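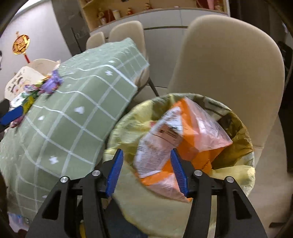 I have become a person with opinions about trash bins, and I'm having the best time with it! It started in March, when I decided I was going to clear up after every meal and every snack before leaving the dining room, no "I'll get it later" allowed. Later was always the problem. Later was how I'd end up with a heap of green and yellow and purple wrappers on the sage-green tablecloth, right where somebody would want to put a plate down. The fix was so simple that I'm a little embarrassed by how much it has cheered me up. I moved the round bin out of the kitchen and put it right beside the table.

For years I thought a bin in the dining room was a thing you just didn't do. My friend Precious Kekana has had one next to her table forever and I used to politely look past it. Then I stayed with her over a long weekend and noticed that her table was always clear. Always! We'd eat, we'd talk, and the peel and the paper and the tea bags just disappeared as we went along. I came home and dragged mine in that same night.

So, some things I've learned.

Go round if you can. I had a square Holgate before, a good solid one, and the corners caught my shins every time I walked past with a full tray. The round one tucks in by the chairs and you can come at it from any side.

Leave the lid off. I know, I know. But a lid is one more thing to do with a hand, and mine are usually full of bowls. Anything wet or smelly still goes out to the kitchen, so this one only gets dry stuff – wrappers, snack bags, foil, tags, the endless bits of packaging that come with anything small.

Fold the liner a long way over the rim. I use the pale yellow ones, and I pull them down much farther than looks necessary. They bunch up and they're never going to be elegant, but a good deep fold stays put when you push something bulky in. I tried a clip ring from Fiko to hold everything neat and it lasted 2 days before it pinged off under the cabinet. It's still under there.

Squash the puffy bags. Crinkly plastic is all air, and one big snack bag will sit on top like it owns the place and make the whole bin look full. I press them flat, roll them up from the bottom and tuck the roll under something heavier. I've gone from changing the liner every day to every 3 days or so, which makes me ridiculously happy.

And do the table from the far end toward the bin. I used to start wherever I was standing and then find a little drift of beads over by the toys once I'd already sat down again. Now I start at the far corner, sort the keepers from the trash as I move along, and finish at the bin. Toys go in a basket, paper gets looked at once, and foil goes straight in.
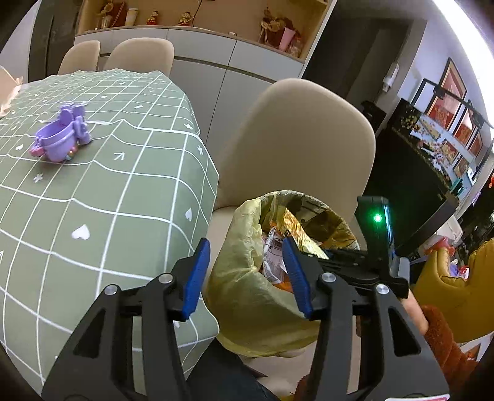
Róisín Carroll wrote to me after my last post to say that she does it the other way around: she carries a small bowl to the table, drops all the scraps in it while everyone is still sitting, and empties it once at the end, so the bin can stay in the kitchen where she likes it. I tried it for a few dinners and I get it! It's lovely when there are guests, and it would be perfect if your table is up against a wall. For snacks it didn't work so well here, because the bowl just filled up and stayed.

Next on my list is the shelf over the gray cabinet. It has figurines on it, and a bouquet-like thing in pink wrapping that I can't bring myself to unwrap, and dusting around all of it takes forever. I'm thinking of taking everything down, washing the wood and putting back only half. If you've done that with a display shelf and didn't regret it, please tell me how you chose!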